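Print this page | E-mail this to a friend

Let the Table Get Old

By Aiman Entili

When I moved to Trukgate, I bought a dining table from Porkitz. It was the first big thing I bought in this country, and I was proud of it. For the first month I covered it with a cloth, and on the cloth I put a plastic sheet, and on the sheet I put mats. My neighbor Pentti Kallio came for coffee and asked me, very politely, if there was a table under there.

I have thought about his question for 7 years. I want to write in favor of surfaces that are allowed to show their age.

In my mother's house there was one table for everything. We did homework on it, she cut fabric on it, and my uncle once took apart a radio on it and left a burn as big as a coin. She was angry for a week. Later, when she wanted to tell a guest about my uncle, she put her finger on the burn and started from there. Without the mark I think the story would have been told less often.

Today people want a surface which stays the same. In the shops the seller will tell you first that it cannot be scratched, and only after this will he tell you what it is made of. I understand the wish. Furniture costs a lot, and many of us rent, and the landlord comes with his list. When I left my first apartment, I paid 43 dollars for one ring from a cup. I still remember the number, so you can see that I am not a calm person in this matter.

But I notice that the same people who are afraid of a scratch are happy to buy a pattern which looks a little like scratches. Veins, cloudy spots, thin lines that cross each other: we like these very much if they come from nature or from the factory. We do not like them if they come from our own children. 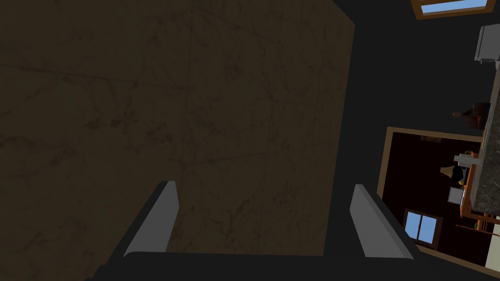
What the repair man told me

Last May one leg of my table became loose and I called Simin Dehghan, who has a small workshop behind the Sembiring bakery. She fixed the leg quickly. Then I asked her to sand the top also and make it new. She looked at it with a lamp and asked if it bothered me when I was eating. I said no. She asked if it bothered my guests. I said that I did not know. "Then wait one year," she said, and she charged me only for the leg.

(The heading above says repair man because this is what I called the job in my head before she arrived. I leave it there as a small punishment for myself.)

I waited. The top is still not sanded. There is a pale place where the sun comes in, and near my chair there are many small lines from my keys, because I throw them down when I come home at 6 in the evening and I am tired. I could put a bowl for the keys. My friend Rizal Tjoa gave me one, and I keep onions in it.

There is an argument against me, and it is a good one. Some damage is only damage. If water goes into the wood, it swells, and after this the table is finished. A kitchen counter with deep cuts is hard to clean. I do not say that we should stop taking care. I wipe my table every night and I put oil on it when it looks dry. What I ask is that we stop being so afraid of use, which is a different thing from neglect, although from far away they can look similar.

The fear has also a cost. For the first month I did not invite anybody except Pentti, and he was not really invited, he was returning a ladder. I ate in the kitchen standing up. I had a table for 6 people and it was working as a shelf for a plastic sheet.

My niece was here in the winter and pressed too hard with her pencil. If you put your cheek down near the wood you can read half of her name. She asked me if I was going to be angry for a week, because she knows the story about the radio. I gave her another sheet of paper and went to look at the soup.

Contact us | Copyright Trotis Review. All rights reserved. | Back to top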